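Monday, July 8, 2024

Back from Dralholm, bag still in the hall, shoes full of sand, writing this before I forget which beer was which. Already forgetting. The notes on my phone say things like "nice, orangey??" and then a bus time.

Train up was Friday, late, stood as far as the second stop and then got a seat next to the bike rack. Rain the whole way. B&B fine, small, a kettle that screams. Window looked over the back of the chip shop so of course had chips. Didn't make it out to a pub the first night, which I'm still cross about, as the Jikgate taproom shuts early on a Saturday for some reason and I'd been counting on the Friday for it.

Anyway. Saturday.

Walked out to Anorov in the morning, it's past the harbour and up a hill that is much worse than the map makes out. Brewery is in an old net loft, or half of one, the other half does kitchens. Tiny bar, five taps, one of them off. Had the bitter first. Proper brown bitter, biscuit, bit of toffee, dry at the end, the sort of thing I'd drink every week if anyone near me sold it. Then the wheat beer, too much clove for me, left a third of it. Then a half of the smoked porter which I was all set to hate. Loved it. Like bonfire and treacle but not sticky. Bought four bottles of that and two of the bitter and then had to carry them round all day like an idiot, clanking.

The date over the door says 1954 but that's the net loft, the brewery's only been going a few years. Asked about the water (I always ask about the water, can't help it) and got a very long answer and missed the end of it because the glasswasher came on. Soft, anyway. Explains the pale ales being a bit rounder than I expected.

Lunch was a crab roll on the wall. Gulls. Ate it standing with my back to a bin.

Jikgate in the afternoon. Bigger, shinier, louder. Everything hazy. There's a chalkboard with 87 beers on it that they've made since they opened and you're meant to tell them how many you've had, and I'd had two, so kept quiet. The session pale was lovely, grapefruit and a bit of something green, gone in ten minutes. The double whatever it was tasted of tinned mango and hot cupboard. £7.20 for two thirds!! Didn't finish that one either. Feel I'm getting fussy. The sour with gooseberry was the best thing they had on and I'd have missed it if the pump clip hadn't fallen off and made me look. Sharp, clean, bit of a hay smell. Two cans of that in the bag.

Bag now very heavy. Sat on a bench and rearanged everything with a jumper round the porter.

Sunday was meant to be a walk and was mostly a lie in. Did get along the front as far as the lighthouse, or the stump of it, and back by the Bustos shop, which does bottles from all over and has one of those fridges you could lose an afternoon in. Didn't need anything. Bought a barley wine from last January, 200 ml bottle, silly little thing, wax on the top, price I'm not writing down. Saving it for Christmas. Will not last till Christmas.

They had a tasting on at the back, three cheeses and three beers, and I got the last stool. Blue cheese with stout, yes, obviously. Goats cheese with a saison, very yes. Hard cheddar with some sort of lager, fine, would rather have had them seperately. Man on the next stool disagreed with me about all of it and then gave me his crackers.

Walked it off. My phone says 3662 steps for the whole of Sunday, which can't be right, the lighthouse alone must be more than that. It was in the coat pocket half the time. Don't care.

Home today, train quiet, slept through the nice bit with the estuary. One casualty, a bottle of the bitter, cap must have been knocked, everything on that side of the bag smells like a pub carpet. Jumper in the wash. Porter all safe.

Scores, so I've got them somewhere:
Anorov bitter, 8
Anorov wheat, 5
Anorov smoked porter, 9, maybe 9 and a half
Jikgate session pale, 7
Jikgate double, 4
Jikgate gooseberry sour, 8
The saison at Bustos, 8, didn't get the name, stupid, should of written it down

Things I want to do: find out if Anorov post bottles. Try the porter with the end of the Christmas cake that's still in the tin. Go back in the autumn when there's meant to be a green hop thing on, and book the B&B with the better window this time. Take a bag with wheels.

Work tomorrow. Nothing in the fridge except beer and half a lemon so toast for tea. 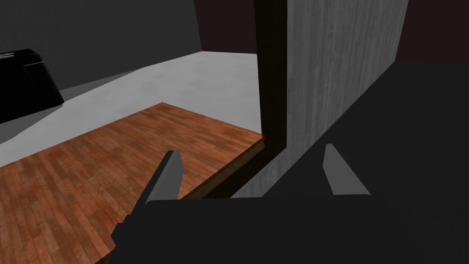 Later, after tea

Opened a porter. Wasn't going to. Straight out of the fridge was too cold and all I got was ash, so left it on the side while I did the washing up and it came right back, treacle, bit of liquorice this time, maybe some coffee. Better than on Saturday if anything. Bumping it up to the 9 and a half.

Three left. Bed.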